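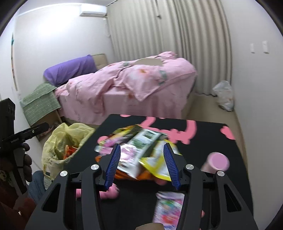 Two hand-held grippers and a pile of snack packets. The blue pads do the holding.

How do you test a gripper?

A gripper is the part of a robot that picks things up. It does the job of a hand, but many grippers have only two fingers. Before one goes on a robot arm, people can try it out by holding it themselves and working the fingers.

Snack packets are a hard test. A packet is light and slippery, and it changes shape when you squeeze it. If the fingers press too gently, the packet slides out. If they press too hard, the food inside gets crushed.

Kirsty Matheson and Magnus Gunn compare finger pads for a project called Brakach. They want to know whether ridged pads hold better than smooth ones. Each pad gets 400 tries, and one try takes up to 35 seconds. Magnus writes down every drop.
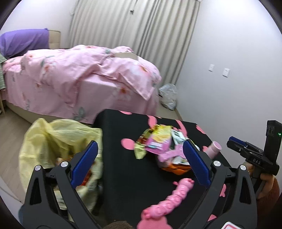

Soft toys and cups are tested as well. A cup is stiff and round, so it can roll away if the fingers close on it unevenly. A long toy has to be picked up near the middle, or one end hangs down and pulls the other end out of the grip.

Things in a heap are harder still. The fingers have to take hold of one packet and leave the rest where they are. Kirsty tips the heap out afresh before each try, so the packets never land the same way.

Try it yourself

Use kitchen tongs to move five packets from a pile to a bowl. Then wrap a rubber band round each tip and do it again. Write down how many you drop each time.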